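Evander Semple has spent most of his working life on the acoustics of small rooms. He trained as a surveyor in Gornville, moved into noise control, and now advises parish and community halls on speech clarity from an office in Plilbridge.

Most of his calls concern the same complaint: people at the back cannot follow what is being said. "They ask for a louder system," Semple said. "Usually the system is loud enough. The sound is staying in the room too long and the words run into each other."

His first visit to a hall involves a microphone, a laptop and a starting pistol. He takes readings at nine positions, with the chairs out and the heating off, and repeats them if traffic noise intrudes. The main hall at Brivwood, which he surveyed in August, has a volume of 212 cubic metres, a plaster ceiling and a sealed timber floor. Low frequencies were under control. The trouble lay in the upper part of the speech range, where consonants sit.

Semple does not favour foam tiles. Thin foam absorbs high frequencies and leaves the rest, and the room ends up sounding dull. He starts with heavy curtain, hung at double fullness on a track set 100 millimetres off the wall.

"The gap matters as much as the cloth," he said. "Pull it flat against the plaster and you lose much of the benefit lower down."

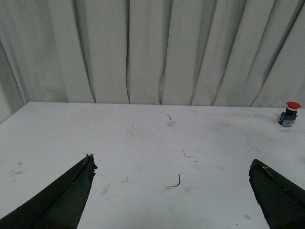
Weight is the other variable. He asks for over 300 grams per square metre and checks the supplier's data sheet for airflow resistance, a figure that is often missing. Coated linings are refused, as they reflect part of what the face cloth would otherwise take in.

Asked about ceilings, he was brief. Panels work well there but need fixings, access equipment and sometimes consent. "Do the walls, measure again, then decide."

His next survey is at the Xaba rehearsal rooms, where the problem is a flutter echo between two parallel walls.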